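Niluswood is looking for people to join the fitting-out crew for its storage rooms at the Mridha building. The work is setting up pegboards, hooks and shelving, then putting everything where it belongs. There are paid places for this round, and a shorter unpaid option for people who only want to come along and learn how to lay out a workroom.

## What we do

Niluswood sets up storage for small workshops, repair rooms and shared craft spaces. A client gives us a room with tools and supplies in boxes. We sort the contents, decide what hangs and what sits on a shelf, put up the boards, and label it all. The Mridha job runs through January and takes in 4 rooms. The largest has 794 items on its list, mostly hand tools, tape, cord, clamps and spare parts. The full list for the building is 3941 items, and a good share of those have never had a fixed place.

Tanvir Siddiqui runs the crew. Parveen Talukder keeps the item list and does the labels. You would work with both of them most days.

## The work

You will spend most of your time on your feet. A usual shift goes like this:

- Unpack boxes onto a table and check each item against the list
- Group items by how often they are used
- Place hooks on the pegboard and hang things to test the spacing
- Move hooks until the items clear each other
- Put boxed stock on the shelving, heavy boxes low
- Label the hook or the shelf, and mark the item off

Hooks get moved a lot. Please don't apply if it bothers you to set up a row, look at it with the tools hanging, and take it down again. Tanvir usually wants the hooks in first, in a straight row, before anything is hung on them. We start from one upper corner and work across and down. 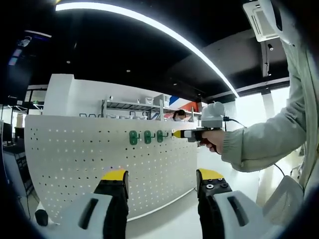
*3 min read*

The board is white with green hooks, and the metal shelving stands behind it against the partition. We use the same color of hook across a whole board. Items with a hole or loop in the handle go on hooks. Anything that needs a box stays on the shelves, with the label facing out.

Clients often ask for painted outlines behind each tool. We don't do those in the first month. People change their minds about where the pliers go, and an outline is hard to get off.

## Who we are looking for

You don't need to have done this before. We will show you the boards, the list and the labels on your first shift. You do need to:

- Be 18 or older
- Be able to lift a packed box from the floor to waist height
- Be able to read and write short labels in clear English
- Tell colors apart well enough to sort by them, or tell us if you can't so we can pair you up
- Turn up at the start time and stay until the room is swept

It helps if you have worked in a stockroom, a hardware store, a school art room or a kitchen. It also helps if you know the names of common hand tools. Nusrat Khondokar joined last year knowing maybe six of them and now does the layout drawings, so don't let that stop you from writing to us.

## Hours and pay

Shifts run from 8:30 a.m. to 1:00 p.m. or from 1:30 p.m. to 6:00 p.m. You can take one or both. Paid crew members are asked to do at least three shifts a week for the length of the job. Pay for the full January round, at three shifts a week, is $2726 before tax, paid in two parts. Extra shifts are paid at the same hourly rate.

The unpaid option is two afternoon shifts. You get lunch at 1:00 p.m. and a copy of the layout notes. You will work on the smallest room with Nusrat. There is no promise of paid work afterward, although we do keep names on file.

Gloves are provided. Wear closed shoes and clothes you don't mind getting dusty. Long sleeves are fine, but push them up when you're working near a full board because they catch on the hooks.

## Getting there

The Mridha building is a ten-minute walk from the Hollumard bus stop. Go in by the side door and follow the hallway to the back. There is bike parking by the loading door and no car parking during the day. All 4 rooms are on the ground floor with no steps. The restroom is across from room two.

If you need a chair, a lower table or breaks at set times, put that in your message. Sorting and labeling can both be done sitting down.

## How to apply

Write to Zixuan Ding at the Niluswood office. A few lines is enough. Please include:

1. Your name and the best way to reach you
2. Whether you want paid shifts or the two-shift option
3. Mornings, afternoons or both
4. Any work you have done with tools, stock or supplies

We don't need a cover letter. A resume is fine if you have one ready. Zixuan answers everyone within a week and will set up a short visit to the building, where you can see a board being set up and ask Tanvir whatever you like. The visit takes half an hour.

We will also need one reference before your first paid shift. It can be from a job, a class or a club. Baltasar Olivares handles references and payroll forms, and he will contact you directly once a place is offered.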